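Clothes swap returns to Thevar hall with double the tables

The autumn clothes swap is back at Thevar hall on 8 October 2023, and this year it has the whole building to itself! Doors open at 10 and the swapping carries on until mid-afternoon, with the kitchen serving soup and cake all the way through.

Last October's swap filled only the side room, and by lunchtime the queue ran down the steps and past the bike racks. 135 people came through the door, a lot of them with two or three bags each, and plenty went home with more than they had planned on. The main hall should make it much easier to get at the rails, and there will be proper changing cubicles in place of the curtain in the corridor.

The system is lovely and simple. Bring up to 7 items, clean and in wearable condition, and swap them for tokens at the front table. One item gets you one token, and one token gets you anything in the room, whether it's a winter coat or a pair of baby leggings. Tokens left over from last year still count, so have a rummage in your coat pockets.

Knitwear is what everyone asks for at this time of year, and organiser Viorica Lungu is hoping for mountains of it. "Jumpers went in the first half hour last time," she said. "I'd put one down, turn round to say hello to somebody, and it had gone. Stripes, cables, big baggy cardigans – bring them all, please. If it has a small hole, bring it anyway and we'll put it on the mending table." 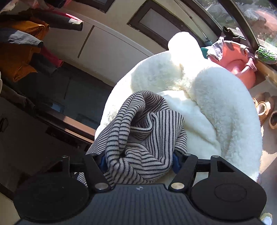 The mending table is new, and it sounds brilliant. Members of the Prirer sewing circle will be there with darning wool, buttons and a couple of machines, and they'll show you how to fix a cuff or take up a hem while you wait. You don't need any experience, and you can keep the needle. Anything too far gone to save will be cut up for patchwork, and the circle is already planning a quilt for the library's reading corner.

Children's clothes get a section of their own this time, next to the stage, with school uniform on a separate rail. Uniform is free to anyone who needs it, no token required. Shoes are welcome too, as long as they are tied together in pairs – last year ended with a whole box of odd ones. Please don't bring underwear, duvets or pillows.

Clenico, the laundry on the corner by the bus stop, has lent 200 hangers for the day and is taking bags in at its counter for anyone who can't make it to the hall. Just write your name on the bag and your tokens will be kept for you at the front table.

Entry is free and there's no need to book. The hall has step-free access from the car park side, and the Prono café opposite will be open late for anyone who wants to sit down afterwards and show off what they found.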